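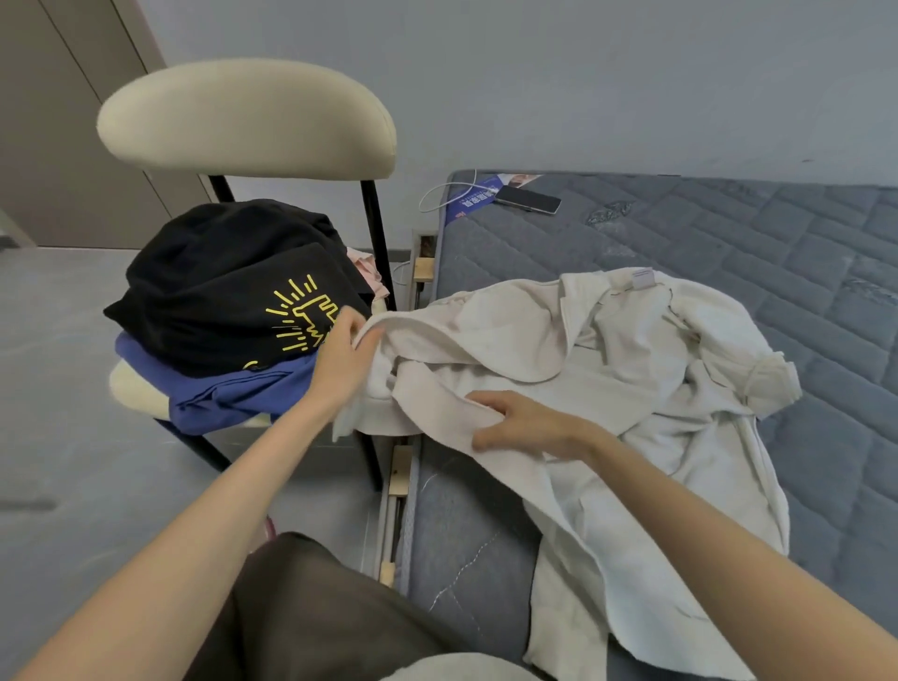
One folder at Hollis asked in the first week whether the machine would take the easy pieces and leave her only the bad ones. It is a fair question. Please answer it before you start.

How to share folding work with the Kudovier

1. Sort first. T-shirts go to the machine. Soft jackets and sweatshirts stay with hands.
2. Lay the garment flat and press out the creases before you fold the sleeves.
3. Set the daily hand target again. We went from 170 pieces to 100, with the same pay.
4. Change places every two hours, so each person learns the machine panel.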